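Search this site
Enter keywords
Print this page | E-mail this page

Call for Participants: Household Robotics Open Day, Turnex Research Center

The Turnex Research Center invites applications from members of the public to take part in its Household Robotics Open Day in August. The program will present current work on robot arms for kitchen tasks, carried out in simulation. Participants will attend two demonstrations, complete a short questionnaire after each, and join a group discussion with the project staff. A total of 40 places are available.

The morning demonstration is devoted to reaching for and handling everyday containers on a kitchen counter, such as a lidded jar standing next to a small scale.

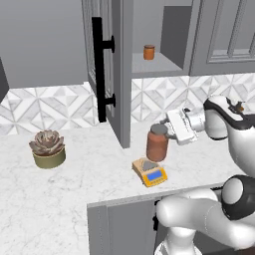 Who May Apply

Applicants must be 18 years of age or older and must be able to attend the full program, which begins at 9:30 a.m. and lasts 3 hours. No technical background is required. Persons who cook regularly at home, and persons who assist a family member in the kitchen, are especially encouraged to apply. Employees of Turnex and of its project partner, Zollen, are not eligible.

What Participants Will Do

The second demonstration concerns the movement of the arm over the counter in a simulated kitchen. Participants will be asked to judge whether each motion is easy to follow and whether they would be comfortable working beside it. Written answers are kept without names. Each participant who completes both questionnaires will receive a payment of $100 and a parking permit for the day. 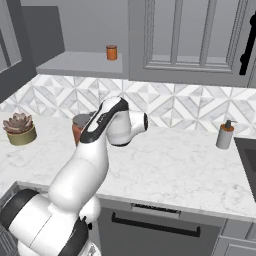
Rogelio Rivera writes that the discussion was the most useful part of the previous open day for him, and that he would advise new participants to bring questions about how such an arm should behave when a person reaches across the counter.

How to Apply

Application forms are available at the front desk of the Center, Room 32, or by mail on request. Incomplete forms will be returned. Applicants who need an interpreter or step-free seating should state this on the form.

Related items
Ackermann Hall: Directions and Parking
Flerent Lecture Series: Program
Open Positions at Turnex
Questionnaire Privacy Notice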